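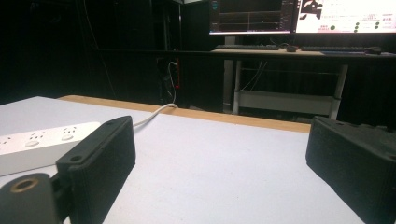

手持ちグリッパー自作 よくある質問

最終更新：Aug 16, 2024

共同工房Flerstead（フレルステッド）の片隅で、両手に1本ずつ持って使うグリッパーを作っています。名前は「Gökçe」、うちでは「ギョクチェ」と呼んでます。ブログのコメントやメールでいただく質問がだいぶ重なってきたので、まとめて答えておきますね。思いついた順に足しているので、順番はめちゃくちゃです。

そもそも何をするもの？

人が手で持って、物をつまんだり置いたりします。その動きを記録しておいて、あとで卓上アームのほうに覚えさせたい、というのが最終目標です。アームはまだ机に載ってもいません（部品箱の中です……）。今はとにかく、手で持つほうをちゃんと使える道具にする段階！

なぜ両手ぶん作ったの？

最初は片手だけのつもりでした。ところが試しにケーブルの抜き差しをやってみたら、押さえる手がないと全然だめなんですよね。プラグを引っぱると本体ごとついてくる。で、6月にもう1本作りました。同じデータで出力したのに、2本目のほうが動きが軽いのがちょっと悔しいです。

指先の素材は？

3Dプリントです。黒のフィラメントで、表面は磨かずそのまま。ざらっとしているほうが紙箱なんかは滑りにくい気がします。形はただの四角いブロックで、先のほうに小さいネジ穴を開けてあります。ここに薄いゴムを留める予定で開けたんですが、まだゴムなしで使ってます。
初代はもっと細くて爪みたいな形でした。かっこよかったんですけど、力を入れるとしなってしまって、太くしたらあっさり解決。見た目にこだわった数週間はなんだったのか。

指の平行はどうやって出すの？

リンクを片側ずつ仮組みして、ネジは全部ゆるめのまま、指先同士をぴったり合わせてから締めていきます。いきなり1本を本締めするとほぼ確実に斜めになります（3回やりました）。締める順番は根元から先へ。最後に何度か開閉して、引っかかるところがあればまた全部ゆるめてやり直しです。急がないこと！

重くない？

重いです。手首にきます。1本の重さを500グラム以内にしたくて削ってきたものの、ケーブルをつなぐとどうしても引っぱられる感じが出るんですよね。ケーブルは腕の外側に逃がして、机の手前に垂らすとだいぶ楽になりました。
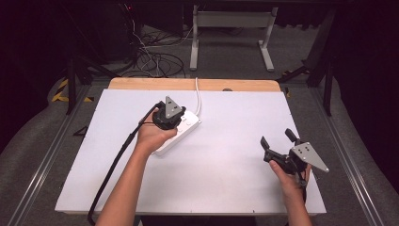 持ち方にもコツがあって、手首だけでひねらず、ひじから動かすと疲れにくいです。工房仲間のレジェプさん（Recep Dönmez）は左利きなので、左右で役割を入れ替えてやってます。そのほうが本人は速い。なので、左右は同じ形で作っておくのがおすすめです。

三角の金属板は必要？

わたしは付けています。部品を追加したくなったときに、本体に直接穴を開けずに済むので。最初は樹脂で作って、落として割りました。金属に替えたら、今度は角が痛い。角はヤスリで丸めておいてください、ほんとに。
穴は多めに開けておくと後で助かります。位置が合わなくて泣くより、使わない穴が余っているほうがずっといいです。

作業台は何を使ってる？

木の天板の上に白い板を載せて、まわりをアルミフレームで囲っています。白にしたのは、黒い指先が見やすいから。ただ、照明の当たり方によってはまぶしくて、物の輪郭が飛びやすいです。つや消しの板に替えるか悩み中。
板はずれるので、裏に滑り止めを。エスターさん（Esther Mfinanga）に両面テープを勧められて貼ったら、はがすときに天板の表面まで少し持っていかれました。滑り止めシートのほうがいいです。

電源タップを練習台にしているのはなぜ？

工房にいつも転がっているから、が半分。もう半分は、ちょうどいい難しさだからです。白い板に白いタップなので見分けにくいし、コードがついてくるから置くたびに向きが変わるし、つるっとしていてつかみにくい。積み木で慣れたあとに試すと、かなり手ごわいですよ。
練習のときは、必ず壁のコンセントから抜いてください。金属の部品が付いた道具を差し込み口の近くで動かすわけですから、通電したままは絶対になしで。

1回の練習はどのくらい？

60分で終わりにしています。それ以上やると動きが雑になって、あとで記録を見返しても使いたくないものばかりになります。間に1回は手を休めて、お茶を飲む。エリフさん（Elif Naz Uysal）は休まない派ですが、翌日に腕が上がらないと言っていたので、まねしないほうがいいと思います。
今のところ記録は249本たまりました。目標は300本。あと少しなのに、このところネジの調整ばかりしていて増えてません。

速く動かすとどうなる？

記録がぼけます。指先の位置が読み取れなくなって、その回はまるごと捨てることに。慣れてくるとつい手が速くなるんですよね。わたしは「お皿を運ぶくらいの速さ」と唱えながらやってます。
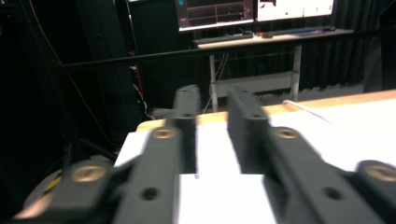

それから、つかむ直前で一瞬止めるのも効きます。すっと近づけて、止めて、閉じる。これを入れるようにしてから、捨てる回がずいぶん減りました。見ている人には「なんで固まってるの」と言われますけど、気にしない気にしない。

ネジがゆるんできます

うちもです！可動部のネジは、動かしているとじわじわ回ってきます。緩み止めをほんの少し塗って、一晩置いてから使ってください。塗りすぎるとリンクのほうまで流れて固まります。ペリハンさん（Perihan Çınar）がそれで1本まるごと分解するはめになりました。あと、六角レンチは安いのを使うとネジ穴をなめます。

パソコンはどこに置くのがいい？

作業台から離した別の机に置いています。画面が台のすぐ横にあると、つい見てしまって手元がおろそかになるので。ただ離すとケーブルが長くなって、床がひどいことに……。足をひっかけないように、通り道だけは空けておきましょう。うちの床のケーブルについてはもう何人にも注意されました。片づけます、そのうち。

データは配ってもらえる？

指先とリンクのデータは、工房に来てくださった方にはお渡ししてます。ネット公開はもう少し待ってください。寸法がまだ毎週のように変わっていて、古い版を出力した人から「入らない」と言われるのが申し訳なくて。本体の丸い部分はHülya（ヒュリヤ）さんの設計なので、ほしい方は本人に直接聞いてくださいね。

見学はできる？

できます。金曜の夜はだいたいわたしがいます。握ってみたい方は長袖のひもや腕時計を外してきてください、リンクにはさまるので。受付で「ギョクチェの台」と言ってもらえれば通じます。

ここにない質問は、ブログのコメント欄へどうぞ。返事は遅めですが、全部読んでます！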